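A day with the grippers: my visit to the Pluvemport teaching program

I had been asking Ingrid Schumacher for a visit since the spring, and in July she finally wrote back with a yes, a bus route and a warning to bring water. Pluvemport is a small outfit. They spend their time showing robots how to handle household things, and they do a lot of that showing by hand, in homes, with people who have never worked near a robot. I build cabinets for a living and read about this stuff at night, so you can imagine how I felt getting off that bus!

The morning was at the office, which is one long floor above a bicycle shop. Ingrid met me at the top of the stairs and took me straight to the wall where they hang the grippers. There are three generations of them up there. The oldest is a heavy thing with a pistol trigger that they all seem fond of and that made my wrist ache in a minute. With the newer ones you squeeze and the two fingers close, you let go and they open, and a camera on the tool sees what the fingers are doing the whole time. That recording is the lesson. Somebody puts a toy in a box, and later a robot arm with the same kind of fingers learns from watching it from the tool's own point of view.

Desmond Iwasaki runs the training for new demonstrators, and he let me sit in with two people who were starting the same morning. His practice table had a bowl, a sponge, a sock and a deck of cards. The sock was harder than I expected. You want to go at it the way your own fingers would, with a pinch and a twist, and the gripper only has the pinch – the twist has to come from your elbow. Desmond talks very quietly and mostly says "slower." I must have heard it thirty times before lunch. He wants the approach, the close, the lift and the letting go to be four clear things, and he wants you to look at where you are going to put the item before you pick it up. One of the new people, a retired piano teacher, was better at it than any of us within the hour.

I asked him whether mistakes get thrown out. Some do, he said, but a fumble followed by a good recovery is worth keeping, and they mark those separately. I loved that. My own shop apprentices would be glad to hear it.

After lunch (dumplings from the place across the road, very good, get the chive ones) Siiri Sakalauskas drove me over to one of the homes. Jandetti is what they call this part of the program: tidying up, one room at a time, with the things a family would have lying around. The job was a green box on a checked tablecloth and a pile of toys and odds and ends, and the sun was pouring in across the table.
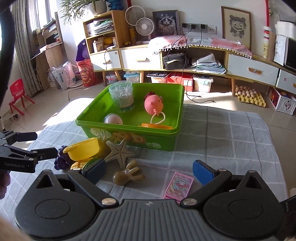
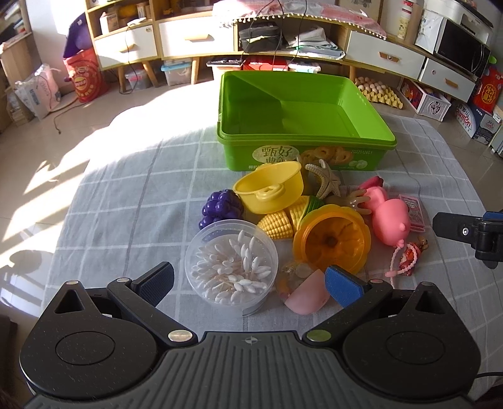
Two moments from the tidying table, one with several things in the green box and one with the box empty.

What surprised me most was how much judgment goes into it. A round tub of cotton swabs is wide for the fingers, and the side you come from decides whether you can let go cleanly once you are down inside a box. The plastic grapes have a dozen places to take hold and most of them roll. The corn is easy. The starfish is all arms, and Siiri likes it for exactly that reason, as you can take it by any one of them and get a different lesson each time. She has strong opinions about toys in general. Her rule is to mix the shapes so that no two grabs in a row feel the same.

I got a turn, of course. I had been hoping for one all day and I think it showed! My first few picks were awful. I kept closing too early and pushing the thing away from me, and then chasing it over the cloth like a kid with a claw machine. Siiri told me to stop looking at the toy and look at the finger pads, and that fixed a lot. By the end I could put the little pot in the box without dropping it from a height, and I was far too proud of myself.

A session runs 20 minutes, then everybody takes a break whether they want one or not. A full afternoon at that house comes to 107 recordings if nothing goes wrong, and Siiri writes the running number on her hand in pen. Between rounds the things go back out on the cloth in a new arrangement. She won't let the same person set the table and clear it, because people lay things out to suit themselves without meaning to. I tested this on myself later with coffee cups at home and she's right, I put every handle on my good side.

We were back at the office by four, where Lyle Ostrowski showed me the other half of the work. Lyle looks after Sturkum, the remote-control bench, where you sit in a chair with a pair of handles and a robot arm across the room copies you. It is a strange feeling. There's a tiny lag, and you have no sense of weight at all, so you do everything with your eyes. He had me stack three wooden blocks and I managed two. Lyle thinks the hand-held grippers are better for collecting a lot of different rooms and the bench is better for careful work that a person then wants to check on the real arm. Ingrid thinks he spends too much time on the bench. They have clearly had this conversation before.

Then came the part I had really come for. They ran the arm on its own with a box and some toys it had been taught on, from a set of over 200 demonstrations. It was slow. It reached, stopped, thought better of it, came in from the left and took a rubber duck by the neck, and put it in the box. I clapped. It missed the next one completely and went through the motions of putting nothing away, very politely, and Lyle made a note. Out of the things on the bench it put away more than it missed, and I could see Desmond's "slower" in every move it made.

A few practical notes if you are thinking of going. Visits are small and you need to write ahead to Ingrid. Wear short sleeves or roll them up, as a loose cuff gets into the camera's view. The bus back stops running earlier than the sign says, so ask for a ride to the station at Entwistle if you stay past six. And say yes if they offer you the old gripper with the trigger, at least once, just to feel how far the new ones have come.

I've already asked if I can come back in the fall, when they start on kitchens. Ingrid says I can bring my own drawer.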